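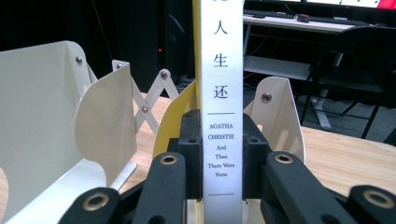 Yuto Minami reckons after a month with the Satti that it shelves books the way a careful eight-year-old does - slow, dead serious, and upset if you move anything while it's working. He wants to know if it can do the dishes yet. No. See 4.6.

Section 4: Teaching the book chore

Read section 3 first if you haven't fitted the jaws. Everything below assumes the hand gripper is paired and the light on the base is steady.

What the book chore can do now: take one upright book out of a holder, put one upright book back in. Spines facing out. That's it. Stacks lying flat are not supported in this version, neither are magazines or anything with a loose dust jacket.

4.1 Before you start

1. Clear the table around the holder. Mugs especially.
2. Stand the book up in the holder, spine toward you. Leave finger room both sides of the spine.
3. Open an expanding holder wide enough that the jaws don't touch the end panels. Metal holders will scratch the jaw pads.
4. Lights on. Same lights you'll use later. Daytime lessons don't carry over well to evening.

NOTE: Titles can be in any language. The Satti doesn't read the spine, it goes by colour and shape. Two books in the same series with matching spines will get mixed up - put something between them.

4.2 Recording a lesson

1. Pick up the hand gripper. Hold the trigger halfway until it beeps.
2. Come in level with the spine, jaws open.
3. Close on both sides of the spine. Pause.
4. Lift straight up until the book clears the holder. No tilting.
5. Set it down, let go, back off.
6. Press SAVE before you put the gripper down, otherwise the tail end of the lesson gets recorded too and you'll have to trim it.

Do 8 lessons for each holder. Fewer works sometimes. More doesn't hurt, storage tops out at 2,000 lessons and then the oldest get overwritten without a warning (fix coming in the October update).

CAUTION: Don't record with the main arm powered up. Keep kids and pets back from the table as well.

4.3 Grip force

Menu > Grip > Force. Scale runs 0 to 255. Leave it on Auto for hardcovers. For paperbacks turn it down untill the spine stops creasing, then go one notch back up. Old glued bindings - don't. Do those by hand.

4.4 First run by itself

1. Put the hand gripper on its hook.
2. Power up the arm, wait for the second beep.
3. Choose the lesson set, press RUN.
4. Keep a hand near the stop button for the first 6 runs. All of them, even if the first couple go fine.

4.5 If it goes wrong

Jaws close on air: holder has moved. Put it back or record again.
Book comes up crooked: lessons were tilted. Delete the set, start over.
Two books come up together: packed too tight. Spread them out.
Arm stops halfway and flashes: force limit. Take the book out yourself, press CLEAR, lower the weight of what you're asking it to lift.
Keeps picking the wrong colour: check the lights, then check teh lens for fingerprints.

4.6 Other chores

Folding towels - trial only, ask Vendex support for the file. Slow. You'll beat it every time.
Wiping a bench - works on flat surfaces, misses corners.
Dishes - not supported. The jaws are not sealed, don't get them wet.
Shop-floor bin picking - the Kurkthorpe depot runs this with the larger jaws, sold seperately. Not for home use, different manual.

If you bought the unit to save time on books, it won't yet. You can pull a book out faster than it can. Where it helps is for people who can't grip or reach well, and for long dull sorting jobs where speed doesn't matter.

Spare pads and screws come from the Nuscombe parts counter. Quote the number under the base. Section 5 covers cleaning the jaws.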